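**Bumura handling project: progress update, November 27, 2025**

Hi all,

Bit of a mixed report this time, so I'll start with the part you'll want to know about. We lost 14 sessions' worth of demonstrations to a fault in the right gripper, and I didn't catch it as early as I should have.

What happened: the jaw position reading was dropping out whenever the cable got tugged near the connector. It never threw an error! It just held the last good value, so the log would say "open" while the jaws were shut on something. The Ferkico software was perfectly happy with that and filed everything as clean. I only spotted it when I played back a batch and the jaw trace was dead flat through a whole pick.

No one was hurt and the arm at the Furtună end wasn't running on any of this data, thank goodness. A stuck "open" reading on a live arm would be a much nastier email to write.

What I've done so far:

- pulled the 14 bad sessions out of the training set (they're kept, just labelled)
- swapped the right cable and added a clamp at the connector
- written a check that stops recording if the jaw value freezes for 2 seconds while the hand is moving

We've recorded 20 sessions since the swap and the check hasn't tripped on any of them. I'd still like to wiggle that cable on purpose for an afternoon before I call it fixed, and the left one is the same age, so it's getting replaced too. 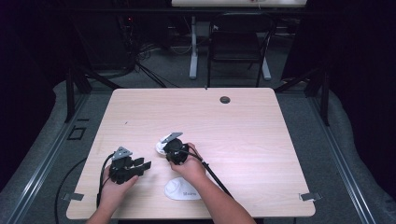 *Two-handed work at the table with the hand-held grippers, cables attached.*

Money-wise, the cables and clamps come to $2,000 including spares, and I can cover that from the equipment line if you're happy with it. The Analetti milestone slips, sorry. I'll send a new date once the re-recording is booked in.

Could you let me know about the spares by reply?

Cheers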